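Controller Care Tips I Stopped Believing (and a Few I Kept)

Every gaming forum has a thread on how to clean and fix your controllers at home, and most of the advice in those threads has been copied from some older thread by a person who never opened a controller in their life. I've been repairing them on my kitchen table for friends and for one small shop, and I have opinions.

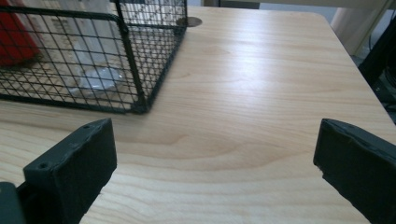 Start with stick drift, because that's what people ask about. The usual tip is to blow compressed air under the stick and rotate it a few times. I tried this on every drifting pad I got for a year and wrote the results on a card. 36 pads came in. The air helped on a handful, and most of those were back within weeks. If your stick has a worn sensor inside, air will do nothing for it. Try it once if you have a can in the house. Don't buy a can for it.

Raising the dead zone in the game's settings is free and takes a minute. Go up one notch at a time, and stop when the camera quits wandering. Purists hate this. They are welcome to spend their Saturday with a soldering iron.

Sticky buttons: cotton swab, rubbing alcohol, controller off and unplugged. Wring the swab out against the neck of the bottle first. Work around the edge of the button, press it twenty times, then leave the thing alone overnight. I don't trust the "dries in seconds" claim when you've just flooded the gap with a soaked swab.

Do not use window cleaner. Do not use vinegar. Somebody always says vinegar.

Now, the grips. Rubber that has gone tacky can't be washed back to new, whatever the video says. Baking soda paste takes the top layer off and makes it feel better for a month or so, and then you have a tacky grip with white powder in the seams. I've gone over to tape. Wissam Hourani, who runs the repair counter at Temthorpe, uses bicycle bar tape cut into strips, and it looks terrible and lasts for ages.

Special cleaning kits are where I get grumpy. I bought the Javon one, which is a brush, a cloth, a plastic pick and a little bottle. The brush is a toothbrush. I mean that it's the same size and stiffness as the toothbrush next to it. The Prudar wipes were fine, and so were the lens wipes I had already. If you want a kit, put one together out of the bathroom drawer:

An old toothbrush, dry
A wooden toothpick for the seam around the shell
Cotton swabs
A cloth that doesn't shed

Batteries. You'll hear that you must drain a rechargeable controller to zero before charging it. That was advice for a different kind of battery, and it won't do these any good. You'll also hear that leaving it on the dock for a night will ruin it. I doubt it. What does seem to hurt them is sitting flat in a closet for half a year, so give a spare pad some charge before you put it away.

Cables get blamed too little. Before you decide the charging port is broken, try a different cable, and then a different plug in the wall. I've had people hand me a controller and a cable in a bag, and the bag with the cable in it was the whole repair.

As for opening the shell, the tips say "just pop it apart." There are clips, they're thin, and the ones near the handles snap if you pull instead of sliding a guitar pick along. Put the screws in an egg carton in the order they came out. One of them is usually a different length, and if it goes in the wrong hole you'll see a small bump in the plastic and feel bad.

I haven't tried the Rizk replacement sticks yet. The reviews all sound like they were written by the same cousin.

Last updated July 2025

Comments

Nadine Nseir
The bar tape thing works but wash your hands before you put it on, mine trapped a lot of crud under the edge.

Tala Issa
I disagree on compressed air. Fixed my left stick in June and it's still fine. Maybe yours were just more worn.

Xiomara Zamora
Do you use the strong rubbing alcohol or the weaker one? The drugstore has both and the weak one left streaks on my black pad.

Ghada Haddadin
The strong one, Xiomara. And test it on the back first, it took the shine off my painted shell.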